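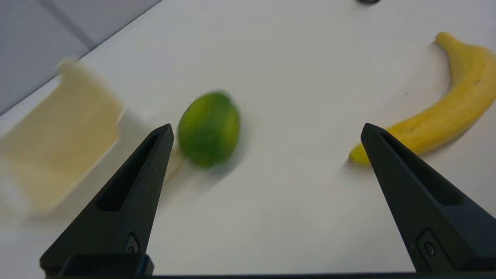 Lime and banana on the white table.

Ticket 1606
Subject: Marks on white break table, fruit basket
Opened by: Nanna Kjærgaard
Assigned to: Malou Sveinbjörnsson
Location: Bostov, second floor
Priority: low

Nanna Kjærgaard, 8:10
The white table has a sticky patch near where the fruit gets put out. I wiped it with a paper towel and it came back dull. We've had limes and bananas sitting straight on the surface since December. Can someone tell me what is safe to use on this top? The label underneath says Dawber 243 and nothing about cleaning.

Malou Sveinbjörnsson, 9:35
Lime juice will dull that finish if it sits. Please don't use the Flisolier spray from the supply closet, it's meant for tile. Warm water with a drop of dish soap, then a dry cloth. If the patch still feels tacky, do it a second time before trying anything stronger.

Nanna Kjærgaard, 11:20
Did it twice. Not tacky now. Still a dull spot if you look at it from the window side. Also, the fruit keeps ending up on the table instead of in the basket.
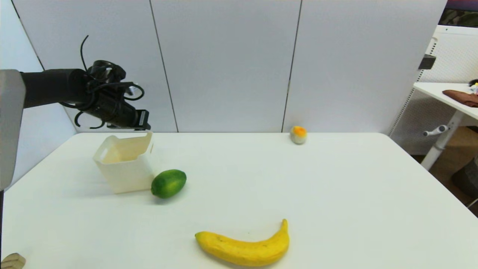

The white plastic basket is the small one, and I don't think it holds a full delivery. Bananas go on top and then slide off. Do we have a bigger one?

Malou Sveinbjörnsson, 1:05
There is a wide Trusto bowl in the second floor cabinet — use that for bananas and keep the small basket for limes. Wipe out the basket when it's empty. I asked Rozália Urban about the dull spot and she has polish for that top.

Rozália Urban, 2:40
Polish is on the shelf by the sink. Thin coat, leave it 8 minutes, buff off. Keep fruit off that end until tomorrow.

Status changed: waiting on requester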